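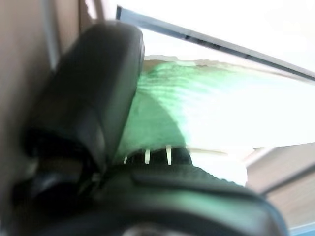

Something green and see-through, very close up.

Hello again, and welcome to the produce corner! Arwel Morris keeps asking me what I do all day among the vegetables (quite a lot, Arwel, thank you). These went up on August 5, 2019, and I've kept the words short so you can get on with your cup of tea.

Green is my favourite colour in a shop, I should say. Mint, emerald, that washed-out shade you get when the light comes straight through and turns half of it white. I'd paint the whole place that way if Bellis would let me, but they own the building and they like it grey.

Now, spuds. We carry 16 kinds over the year and I have opinions on all of them, but I'll always stop for a smooth, pale one with a bit of pink in it.

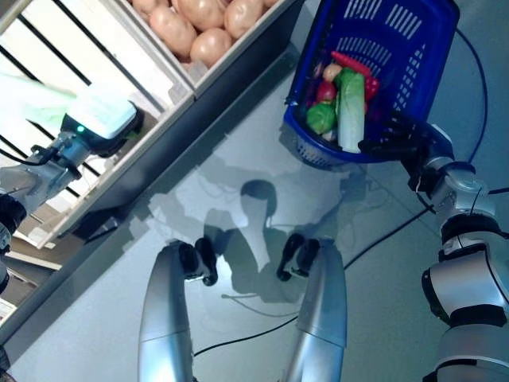
They're lovely boiled in their skins with far too much butter, and they hold together nicely in a salad the next day. I like them in a shallow wooden crate, up where you can reach in and choose your own, and I won't be talked into plastic tubs. My neighbour swears by mashing them with a spoonful of sour cream, which I tried in April and have done ever since. If you've got a favourite way with them, leave it in the comments and I'll give it a go!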